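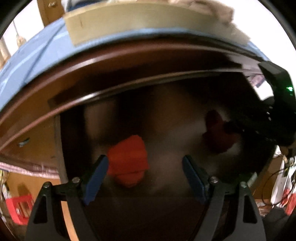 Orange-red in the middle, dark red to the right.

Keeping wasps out of a shed roof, the easy way

I love this job! It takes one dry afternoon and it saves you a whole summer of ducking. February is the time to do it, while the old nests are empty and before the queens start looking for somewhere new.

You will need a torch, a stiff brush, a tube of outdoor sealant and some fine metal mesh. I used 3 metres of the Sirkholm mesh on ours (an old Brellau shed with gaps all along the eaves), and there was enough left to do the vent as well.

Start inside with the door shut. Stand still for a minute and look for daylight – every bright speck is a way in. Mark each one with chalk. Then scrape out any old nest and brush the timber clean, so the sealant has something to stick to.

Small cracks get sealant, pushed well in with a wet finger. Anything wider than a pencil gets mesh. Cut it a thumb's width bigger than the gap all the way round, fold the sharp edges under and staple it from the inside. Leave the vents open behind their mesh, as a shed that can't breathe goes mouldy very fast.

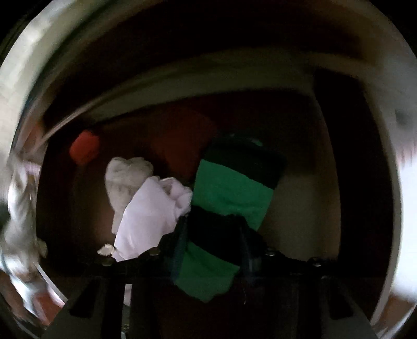

Can I do this if there is already a live nest?
Wait until the winter, or call in a pest controller if the nest is near a door. Sealing up a busy nest can send the wasps looking for another way out, sometimes straight into the house.

Now go round the outside and check the felt, especially at the corners where it lifts. Grigoris Stamatopoulos, my neighbour, tacks his down with a strip of batten and it has stayed put through some horrible gales. I've copied him!

Check again in spring. A new nest starts out the size of a walnut, so have a look up into the ridge every week or so until June.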